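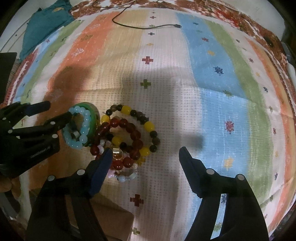 By L. Kļaviņa | December 26, 2022

Equipment > Grippers > Hand-held > Filtik two-finger

Filtik two-finger hand gripper: setup and pad care

The Filtik is sold as a gripper you can take out of the box and use. I have had two of them on the bench since July, and I would plan on an afternoon of setup before trusting either one. Devura, who distribute it, call the linkage "maintenance free." The linkage has pivots, and pivots wear.

Start with the pivots, under their pale round caps. Work the fingers open and shut by hand, slowly, and feel for a catch. One of mine had a tight joint on arrival. A tiny drop of light oil and a few dozen strokes cured it. Keep the oil off the pads. If a cap lifts, press it back with your thumb and leave the pliers in the drawer.

Next, the pads. The dark blue ridged ones are fine on beads, which roll on anything smooth. Bracelets piled on a bedsheet are still a harder job than the brochure's neat little blocks: the strands lie across each other, and a pad that has slipped on its finger will pinch cloth along with the beads. Check that both tips meet squarely before you start. If one rides high, loosen its screw, close the fingers on a card, and tighten again.

Devura says to change pads every 270 hours. My first pair lost its bite at 106, mostly on hard plastic. Maybe yours will last longer. I would go by the ridges and ignore the hour count. Wash with warm water and dish soap, and let them dry off the tool. Alcohol left mine chalky.

The cable is my main complaint. There is no proper strain relief, so tie it down roughly 6 inches back from the connector and leave some slack for the wrist. Kellano sells a clip for this. A cable tie does the same work.

Zero the fingers after any pad change. The manual says the tool does this by itself at power-up. Mine does it when the fingers are fully closed, and drifts when they aren't, so close them first.

Spare pads come in pairs. The pivot caps are not sold separately, which seems odd for a part that can fall on the floor.

Filed under: Grippers, Upkeep, Bench Notes

6 comments | 2 shares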